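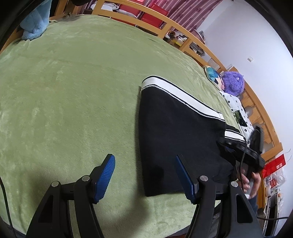

J'ai acheté la glacière à compression Kerkitz en février, pour remplacer une vieille glacière thermoélectrique qui vidait la batterie de la voiture sans jamais faire descendre le beurre en dessous de la température du coffre. Nous dormons dans notre break une vingtaine de nuits par an, sur un lit en planches que j'ai monté derrière les sièges avant, et tout ce qui entre à bord doit trouver sa place. Pour les vêtements, le problème est vite réglé : un tricot noir à bande blanche plié sur la couverture polaire verte ne prend presque rien. Une glacière, c'est autre chose. Elle est rigide, elle pèse, elle chauffe d'un côté, et il faut pouvoir l'ouvrir sans démonter la moitié du chargement.

Je l'ai payée 435 euros, câble 12 volts compris. Le câble secteur est en option, ce que je trouve mesquin à ce prix. Le modèle concurrent que j'avais regardé, le Ramari, coûtait moins cher mais sa prise d'alimentation se trouvait du côté du passage de roue, donc inaccessible chez moi. Celle de la Kerkitz est sur le petit côté, en bas, à côté de la grille de ventilation. Vérifiez ce point avant de commander, les photos des vendeurs montrent rarement cette face.

Installation dans la voiture

La glacière est posée derrière le siège passager, avancé de deux crans. Elle est retenue par deux sangles Gaber passées dans les anneaux d'arrimage d'origine. Les poignées sont moulées dans la coque et supportent bien la tension. J'ai laissé une main de vide devant la grille. Au premier essai j'avais glissé un sac de couchage à cet endroit et le compresseur tournait presque sans arrêt.

Le couvercle s'ouvre dans le sens de la longueur et se retire complètement. C'est un bon point dans un véhicule bas de plafond : avec le lit en place, un couvercle sur charnières fixes ne s'ouvrirait qu'à moitié. Le joint est épais et se nettoie à l'éponge. En revanche, le loquet demande de la force, et avec des gants il faut s'y reprendre.

Consommation et batterie

C'est ce qui m'intéressait le plus. La prise du coffre de ma voiture se coupe avec le contact, comme sur beaucoup de modèles récents. J'ai donc fait tirer une ligne directe avec fusible depuis la batterie par Rigoberto Montoya, qui tient le garage Parkent à la sortie de notre commune. Il m'a conseillé une section de câble supérieure à ce que j'avais prévu, et il avait raison : avec mon premier câble, trop fin, la glacière affichait un défaut de tension dès le démarrage du compresseur alors que la batterie était pleine.

La protection de batterie propose trois seuils. Sur le seuil haut, la glacière s'est coupée une fois dans la nuit, vers quatre heures du matin, après une soirée où nous avions aussi rechargé les téléphones et laissé le plafonnier allumé. Le lendemain la voiture a démarré normalement. Sur le seuil moyen, elle a tenu toutes les nuits depuis, réglée à 8 degrés. Je n'utilise pas le seuil bas, que je réserverais à une batterie auxiliaire.

Huit degrés, c'est plus chaud que dans un réfrigérateur de cuisine. Pour des boissons, des légumes et du fromage, cela me convient. Dès qu'il y a de la viande ou du poisson à bord, je descends à 2 degrés et je ne le fais que les jours où nous roulons. Le compresseur travaille alors nettement plus et je n'ai pas envie de tester la batterie de démarrage sur un parking de montagne.

Bruit

Le compresseur s'entend. On dort la tête à moins d'un mètre, il ne faut pas rêver. C'est un ronronnement grave, régulier, qui dure quelques minutes puis s'arrête sur une petite secousse. La secousse me gênait davantage que le ronronnement. J'ai posé la glacière sur un tapis de caoutchouc découpé dans un vieux tapis de coffre, et elle ne se transmet plus aux planches du lit. Le mode économique réduit le bruit mais allonge les cycles. Ma femme préfère ce mode, moi l'autre.

L'écran, lui, reste allumé en permanence, en bleu assez vif. La notice indique une mise en veille au bout d'une minute, je ne l'ai jamais obtenue. Un morceau d'adhésif opaque a réglé la question.

Application

Il y en a une, en Bluetooth. Elle affiche la température, la tension et permet de changer la consigne depuis le siège conducteur. Elle demande la localisation pour se connecter, sans que j'en voie l'utilité, et perd la liaison quand le téléphone passe par le système mains libres. Je l'ai utilisée une semaine puis désinstallée. Les boutons en façade suffisent.

Tenue dans le temps

Nous avons fait presque 3 000 kilomètres avec, dont une bonne part de pistes caillouteuses et de petites routes mal revêtues. Le panier intérieur s'est décroché deux fois et une de ses attaches est tordue. La coque a pris quelques rayures sur l'angle qui dépasse côté porte. Le froid, lui, n'a pas varié : un thermomètre posé au fond donne un degré de moins que l'affichage, toujours le même écart. Près du couvercle il fait plus chaud, comme dans toutes les glacières à coffre, et les œufs vont donc en haut.

Le bouchon de vidange manque de serrage. Après un freinage appuyé sur une descente, j'ai retrouvé un peu d'eau sur le tapis. Depuis, je le resserre à chaque départ et je mets un torchon au fond. J'ai écrit au service client un jeudi, j'ai reçu un bouchon neuf la semaine suivante, sans discussion, mais il est identique au premier.

Pour qui

Pour une voiture qui roule tous les jours ou presque, avec une ligne d'alimentation correcte, je la rachèterais. Pour quelqu'un qui s'installe trois nuits au même endroit sans panneau solaire ni batterie auxiliaire, non, la batterie de démarrage n'est pas faite pour cela et aucun réglage n'y changera grand-chose. Comptez aussi le câble et le passage au garage dans le budget. Le câble secteur en option, je l'ai finalement commandé : brancher la glacière la veille du départ et la charger déjà froide évite au compresseur de tourner pendant toute la première étape.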